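Can a machine do your chores yet? Workshop and kitchen notes

By Glykeria Gavalas
January 16, 2020

Every winter I get letters asking if it is time to buy a machine for the housework, or for the small shop. My answer this year is the same as last year, with a few changes.
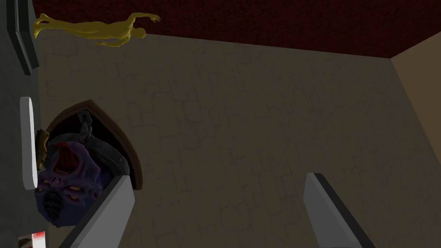 I start with the chores where a machine is already good. Flat floors, yes. I run a floor cleaner in the shop at Tasar every evening and it does well if I prepare for it:

Lift the cords and hang them on a nail.
Put the stools on the bench, seat down.
Empty the dust box before the run. A full box leaves a gray line in front of the door.
Close the door to the paint corner.

Preparing takes me about 31 minutes on a Monday and much less on the other days. Count this time when you compare with a broom.

Picking things up is harder. A gripper with two flat fingers can take a box from a shelf when the box stands alone and its sides are straight. Give it a wet sponge, a bag of flour or a spoon lying flat in the drawer and you will wait a long time. If you want to try it at home, begin with square jars. My cousin at the Makris bakery changed all her round spice tins to square ones, 70 of them, and she is happy with the square tins even without any machine, they fit the shelf better.

Much of the practice now is done in simulation, where everything is drawn by the computer. I think this is sensible - a dropped plate costs nothing there. But ask the seller how many hours the arm has worked in a real kitchen. One seller from Clilico could not tell me, so I did not buy.

Dishes: load the dishwasher yourself. Scrape, do not rinse, and keep the knives out of it.

Laundry: washing and drying we gave to machines long ago. Folding is still for hands. Fold towels warm, in thirds, and they will stand up in the closet.

Sorting screws: a small magnet in a plastic bag is faster than anything I have seen for sale. Turn the bag inside out and the screws fall into the tray.

Sharpening: please do this by hand, with the stone wet.

In February I will visit the Ranero shop, where they have an arm that feeds the drill press. They promised to let me stand beside it for a full shift, and I will write what it drops. Send your questions before then, with the size of your room and the kind of floor.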